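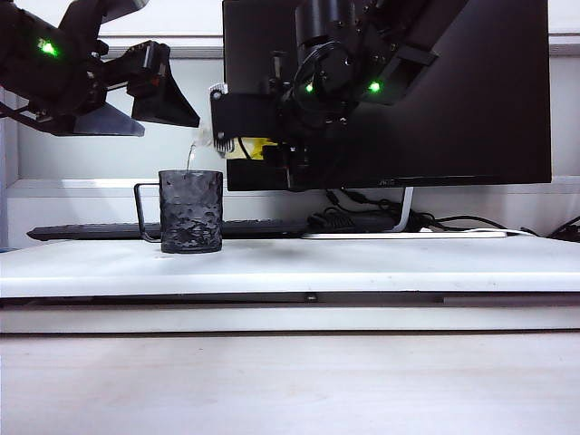

Pouring water at your desk without wrecking the keyboard

Quick one today. Updated March 29, 2021, mostly the bottle bit and the spill section, which was out of date and also a mess.

Who it's for: anyone who drinks at the same table they type at. So most of us by now. I moved my whole setup onto the one white table last October and had my first spill inside a week, half a cup of water straight along the back edge and in under the monitor base. Everything survived. The extension lead was a near thing.

What you need

A mug with some weight to it. Tall and straight-sided is good for pouring into, a bit worse for tipping over. Wide and low is the other way round.
A plastic cup, clear if you've got one. You want to see the level while you tilt.
A bottle with the cap still on it.
A cloth. Dry. Within reach, so not in the kitchen.
A tray if you own one.

That's the lot. Don't go shopping for this.

Step 1. Move things first

Before you open anything. Keyboard back or off to the side, and if it's a wireless one just put it on a shelf for a minute. Cables are the real problem. They lie flat on the table and water runs along them like a gutter, and it'll run a surprisingly long way. Power brick goes up off the surface, or down behind the desk hung on a hook. Mine sat next to the monitor stand for months and I kept meaning to shift it. Shift it.

If you can't clear the back of the table, pour at the front. Front edge means the floor gets wet, back means the electrics do. I'll take the floor.

Check the table as well. Two tops pushed together have a seam and water goes down a seam in no time, then drips on whatever's underneath. Drawer full of paper in my case.

Step 2. Mug where you can see into it

Put it down flat, all of it on the table, not half on a mousemat. Handle turned away from the side you're pouring from so your sleeve doesn't catch it. Thin wire handles are terrible for this, they snag on cuffs and headphone leads. Lovely mugs, mind. I've got one with the hammered sort of finish and it's my favourite by miles, but I turn the handle every time.

Dark mugs: hard to judge the level in. You look in and it's just dark. Go by sound, or know what your cup holds and what your mug holds. My mug takes 300 ml to the brim, so I never pour a full cup into it, I stop well short. Measure yours once with a kitchen jug and you'll not need to think about it again.

Step 3. Don't fill the cup too full

Two thirds, tops. A thin plastic cup gives when you grip it, and if it's full to the rim the squeeze alone sends water over your knuckles. Hold it low and firm, not up round the rim where it's bendy. If you have to hold it high up then hold it lightly.

Cups from the Clukholm multipack are the floppy sort, by the way. Duvitz ones are stiffer and you can wash them a few times before they go cloudy. Either will do.

Step 4. The pour

Rim of the cup over the opening of the mug, close but not resting on it. Tilt slowly til the water comes, then hold it there. People stop halfway, get nervous, tip back, and that's exactly when it dribbles down the outside of the cup and onto the table. A slow hesitant pour is the messy one. You want a thin steady stream that leaves the rim clean.

Aim for the middle of the mug or a bit past it. As the cup empties you have to keep tilting further to keep the stream going, and the landing spot moves. So watch the landing spot and let the cup follow.

Height – low. A hand's width or less. Pouring from up high looks good and splashes everywhere, and splashes are what get into keys. One drop under the space bar and it's sticky for days if it was squash.

To finish: tip the cup upright in one go and give it a tiny turn as you do. The turn catches the last drip. Waiters do this with wine and it works fine with tap water and a plastic cup.

Step 5. Cup down, away from the edge

Obvious, I know, but an empty plastic cup weighs nothing and a draught will have it over. There's always a mouthful left in the bottom. Put it inside another cup or on the tray. Or bin it, if it's had it.

Now wipe under the mug. Even if it looks fine.

Filling from a bottle instead

Different job. A bottle glugs. Air has to get in past the water going out, so it comes in lumps, and a full one is the worst offender. Hold it nearly level and start gently so there's a bit of air space along the top of the neck. Once it's going it'll behave.

Big soft bottles with thin walls, hold them by the shoulder or by the ridged part if they have one. Never squeeze the middle. If the label's set into a sort of moulded panel, that's the weak spot, it pops in and out and each pop is a slosh. Hand just above it, other hand under the base.

Wide flat caps are nice to grip but they roll straight off a table. Pocket. And put the cap back on between pours, every time, even if you're going to have another one in a minute. Most of my spills weren't pouring at all. They were an open bottle and an elbow.

Bottle lives on the floor or on a side table when it's not in use. Not behind the monitor. I tried it behind the monitor and had to reach over everything to get it, which was the daftest idea I've had this year.

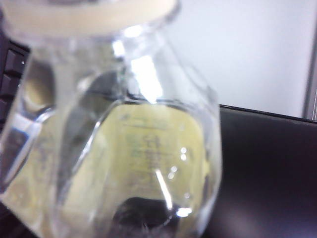 One reader wrote in to disagree with all this and said she never pours from the big bottle at her desk, full stop. She decants in the kitchen in the morning, into a small one with a sports top, and only that comes near the computer. In her words, "the big one is too heavy when it's new and too wobbly when it's half gone, so why have it there at all?" She did admit that she's up and down to the kitchen all day refilling it. Fair point though, and if you've got weak wrists or a very small table I'd do it her way.

I still like the big one by my chair. I drink more when it's there.

If you spill anyway

Right. Order matters here.

Wall socket off first. Then unplug. Don't pick the keyboard up and wave it about, I've done that, it spreads the water to the bits that were dry. Turn it upside down over the cloth and leave it there.

Lift the cables clear of the wet. Dab, don't wipe – wiping pushes the water under the monitor base and it'll sit there for days. Lift the base and check. Check the seam in the table too.

Laptop: power off properly, charger out, open it like a tent, leave it. Overnight at least, longer if you can stand it. If it was a good soaking, or anything with sugar or milk in, get it looked at by a repair shop before you switch it on again. The place I used, Ondrejka on the ring road, had mine for 3 days and charged me 19 quid for opening it up and drying it. A new board would have been 178. So don't be a hero with the hairdryer.

Plain water on a basic keyboard is usually ok after a good dry. Usually. I've had one come back minus the letter B.

Practice

Sounds silly, do it once. Empty table, or the draining board. Cup, mug, cold water, pour back and forth a few times. You'll find out which of your cups dribbles (one of them will) and how far you can tilt before it lets go. Takes less time than making a tea.

Then try with your other hand. If you're on a call and the mouse hand's busy it's the other one that does the pouring, and mine was hopeless to begin with.

Odds and ends

Hot drinks: pour in the kitchen. Don't pour anything hot out of a thin plastic cup, it goes soft.

Ice: put it in the mug first, cup second. Ice in the cup holds back and then all arrives at once.

Keyboard covers, the rubbery kind. Hivasico do one that fits most full size boards. Typing feels like wearing mittens, I lasted a morning. But it does keep water out and it rinses clean, so if there's kids at the table maybe.

Coasters. Get one with a lip. Cork soaks it up and then leaves a ring of it's own.

Carafes and jugs I'll do separately, the spout changes everything and I need to test a few more first. Questions in the comments, I read them in the evenings.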